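Chamado 349 – Bancada de cozinha, comparação de garras
Aberto em: 27 de março de 2024
Solicitante: Laboratório de Manipulação, unidade Trosthorpe
Equipamentos: garra Rewi (corpo branco, dedos pretos) e garra Stovberg
Prioridade: média
Situação: em acompanhamento

Descrição do problema

Durante o ensaio comparativo de preensão, o controlador Preltby passou a registrar perda de comunicação com a garra Rewi após 200 ciclos de abertura e fechamento. A falha não foi reproduzida com a garra Stovberg, instalada no mesmo braço e operada com a mesma rotina. O código apresentado no registro é o de tempo de resposta excedido, com limite configurado em 900 ms.

Verificações realizadas

1. Reinicialização do controlador: sem efeito.
2. Substituição do cabo de dados entre o punho e a garra: a falha passou a ocorrer com menor frequência.
3. Conferência da versão do firmware: a garra Rewi encontrava-se uma versão atrás da recomendada. Atualização efetuada.
4. Repetição do ensaio na bancada de mármore, mantida a disposição dos utensílios.
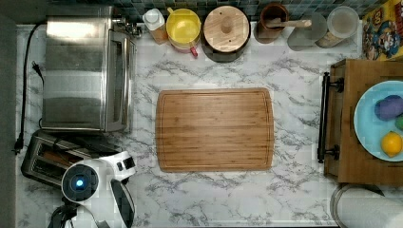 Figura 1. Garra sobre a bancada, com luz azul acesa no sensor; tábua de bambu ao centro.

Após a atualização, foram executados 2.000 ciclos sem nova ocorrência. Recomenda-se manter o cabo substituto e repetir a comparação com a garra Stovberg nas mesmas condições, para que os tempos de fechamento possam ser confrontados.

Pendências

– Envio do cabo original ao fornecedor, para análise do conector.
– Inclusão da versão do firmware na ficha de ensaio.
– Confirmação, pelo solicitante, do encerramento do chamado.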